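Background, Surface and the Problem of Plain White
Handout for week 3, Looking and Drawing (evening group)
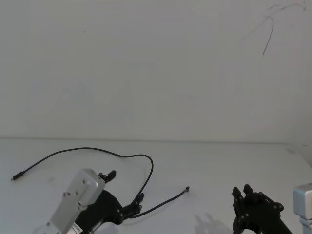
Photo: Fletcher Henare

Welcome back, everyone, and thank you for the lovely pile of pencil studies you left me last time (I took them home on the train and got some very odd looks spreading them over the seat).

This week we are on tone, and in particular on the very pale end of it, where most of us come unstuck. When I was learning, my tutor Samina Kiani used to set us a white cup on a white cloth and go off for her tea, and I remember staring at my paper for a good half hour before making a single mark. White things are hardly ever the white of the paper! A wall may lean towards grey, a table may be brighter or duller than the wall behind it, and the place where the two meet is often just one thin line, not always quite level.

Some words we shall be using:

Local tone: how light or dark a thing is in itself, before the lighting has its say.
Key: the general range of a picture. A high-key drawing keeps nearly everything pale.
Lost edge: a boundary so soft that you can't say where one thing stops and the next begins.
Accent: a small dark mark in a pale area. One thin dark line near a corner will pull the eye there straight away, so do think about whether you want it.

Exercise for the session. Make a strip of 3 greys, all of them lighter than you would naturally choose, and keep it beside you. Then draw any two pale surfaces that touch, spending 30 minutes on it and using only the greys on your strip. Leave the rubber in your bag for the first half if you can bear to. Half close your eyes now and then, as it helps the small differences show up.

For next time, please read the chapter on shadow in Ellery (the library has the 2000 edition, and the older one will do perfectly well, though the page numbers are different). Bring a soft pencil, a hard pencil and something white from your kitchen. Eggs are welcome but do boil them first, as we had a bit of a disaster in January.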